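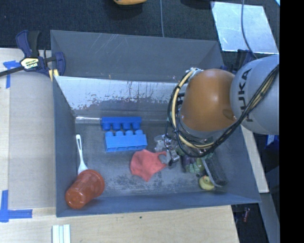 Stumora toy library: progress report to the Matoušek fund, October

We said we would have the donated building blocks sorted by the end of the summer. It is October, and we have sorted most of them, which by our standards is early.

The first delivery from Pemon came to 598 blocks, against the 1000 we had been led to expect. The missing ones are said to be in a loft. We have stopped asking which loft.

Blue has been the slow colour. Deep blue and light blue look the same under our old strip light, and 11 sets went out mixed before a parent in Okis pointed it out, at some length. The two shades are now kept apart, and a cloth goes round everything before it is bagged.

The grey bins have done well for their age. The floors are scuffed and the walls scratched, but they hold blocks, and we would rather not spend your money on prettier ones. We did spend 200 on drawstring bags. The receipt is attached, along with the receipt for the first lot of bags, which had no bottoms to speak of and have been sent back.

Still to do: finish the light blues, label the shelves, chase Pemon. We'd like to move the remaining shelf money to a better lamp, if you agree. A yes before the November session would be handy.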